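From: Fionnuala Ó Flaithearta
To: mandus-dev
Subject: Re: [mandus-dev] planner picks the wrong arm

Marcelino Miranda wrote:
> With both arms enabled the planner still swaps sides
> when two cubes share a colour. Is it the tracker or
> the cost term?

It's the cost term, and I'm so pleased we can finally say so! I replayed 1,886 logged plans last night and the tracker kept its labels in all but 53 – lovely work, Declan. The swaps come from the reach penalty, which ignores which gripper is nearer.

The round table set-up, with both grippers open and two light blue cubes to choose between:

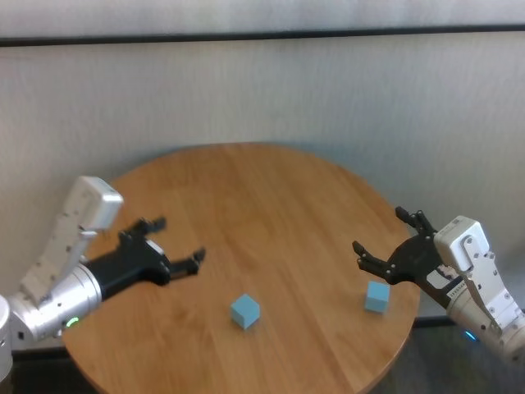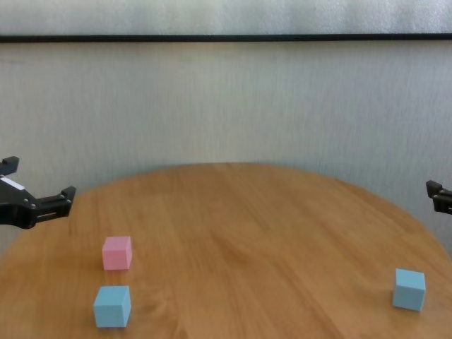
What I'd like to try next

1. Add gripper distance to the cost, weight 2 to start.
2. Rerun the same logs with the seed at 1,000.
3. Conall, could you look over the branch before I merge?

Fionnuala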